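Plastic plate

A plastic plate is a flat or shallow dish molded from plastic and used for serving food. Plates of this kind turn up everywhere: school lunchrooms, campsites, hospital trays, backyard cookouts and the bottom shelf of nearly every family kitchen. They are light and cheap, they come in just about any color you could want, and a good one can outlast the table it was bought for!

Shape and parts

Most plastic plates are round. The outer edge is called the rim, and it is usually raised a little so that sauces and peas stay put. Inside the rim lies the well, the shallow center where the food goes. On the underside there is often a foot, a low ring that keeps the plate steady and lets stacked plates come apart easily (a small detail, but a wonderful one when you are setting a long table in a hurry).
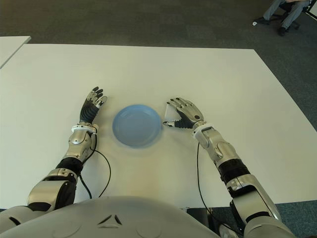 Color is half the fun. Pale blues, yellows and greens have been favorites for decades, and many collectors hunt for a single shade. The Lisach picnic line, sold in 11 colors, is especially loved for its soft blue, and the collector Eirlys Pugh owns 200 pieces in that color alone. Her handbook, Plates for Every Day, also covers the deeper Gilchrist plates, which have a well wide enough for soup.

Materials

Melamine is hard and glossy and feels closest to china. Polypropylene is softer, bends slightly and shrugs off drops that would chip a ceramic plate. Disposable plates are often made of polystyrene.

Care

Melamine should be kept out of the microwave. Many polypropylene plates can go in, but the mark on the base is the thing to check. Knife scratches hold stains, and tomato sauce is the usual culprit.

See also: Bowl; Picnic; Tableware; Tray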